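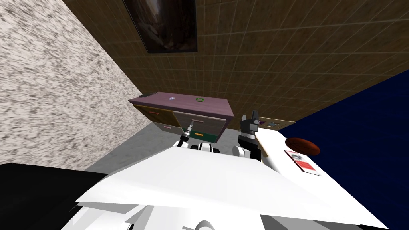 September 15, 2024

Attended the open day at the Hindlow building of the Stummont Institute, on behalf of the education office. The doors opened at ten and the visit was arranged in groups, each with a printed card showing the order of rooms. Our group was given the simulation room first and the lecture theatre second, and I was glad of it, as the theatre was very full by the afternoon.

The simulation room is on the upper floor. Visitors sit in two rows facing a large screen, and a member of staff works from a desk at the side. The project shown to us is called Sundari. Its purpose is to let a two-armed robot practise household tasks in rooms that exist only on the computer, before any time is spent on the real machine in the workshop. The task of the day concerned a low chest of drawers with a mauve top and a differently coloured front to each drawer. We were told that the colours are chosen afresh for each new room, so that the robot does not come to rely on any one of them. The same is done with the walls, the pictures hung on them and the small objects left on the furniture. I noted a remark that the rooms are meant to be "untidy in a fair way", and I should like to use the phrase in the autumn leaflet if permission is given.

The view given to us was from the robot itself, looking down over its own white body and along both arms. Several visitors found the slope of the room uncomfortable at first. I did too, and had to look away to the side wall once or twice. The member of staff offered to change to a level view from the ceiling, but the group voted to keep what we had.

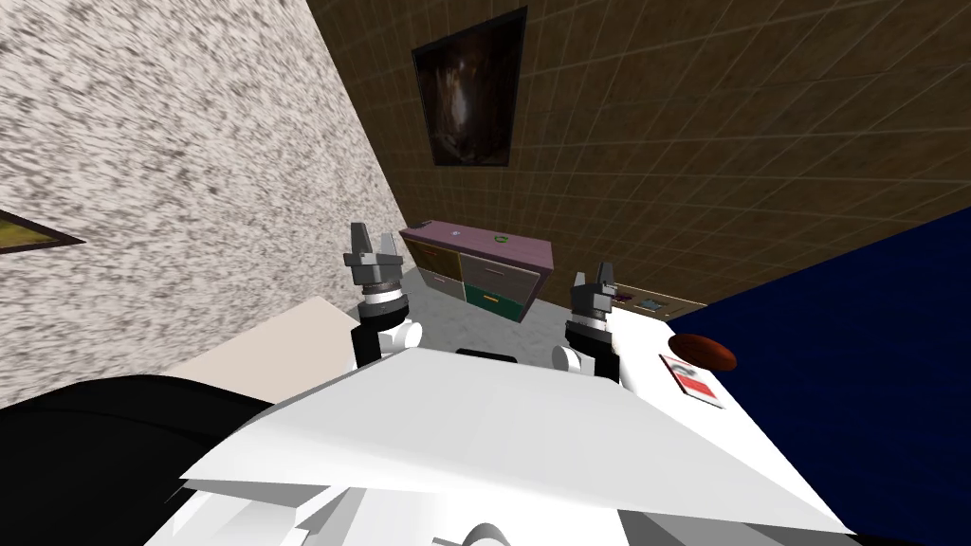
Much of the discussion was about distance. A person approaching a chest of drawers decides where to stand without giving it any thought, whereas the robot must settle the position of its body and of both grippers together. If it stops too near, the arms have no space to pull a drawer open; if it stops too far off, they cannot reach the lower row. A retired joiner in the second row asked whether the machine could be taught to feel a drawer that sticks. The answer was that the simulated drawers all run smoothly at present and that stiffness will be added in the next stage of the work. He was not wholly satisfied with this – nor, I think, was the member of staff.

A question was also put about the number of attempts. A full set at Hindlow consists of 100 attempts, each in a new room. In June the robot completed 51 of them. The present aim is 99, and we were told plainly that no date has been fixed for reaching it. I thought this a proper way to answer the public.

After a break for tea we moved to the theatre for the Chávez Lecture, which dealt with the care of older people at home and the part that machines might one day have in it. The argument was sound but the slides were too small to be read from the back. The questions afterwards were mostly about cost, and the chair closed them rather early.

Points for the office. The stairs to the upper floor are steep and the lift was out of use, so any school party should be told in advance. The simulation room seats fewer than one class. The printed card was useful, though the type was faint. A visit in the spring term would suit the older pupils best, and I have asked the Institute to hold 2 mornings for us until a decision is made.

Left at half past three. Train delayed at the junction; home after six. Claim form for the fare to be sent in tomorrow with the receipt.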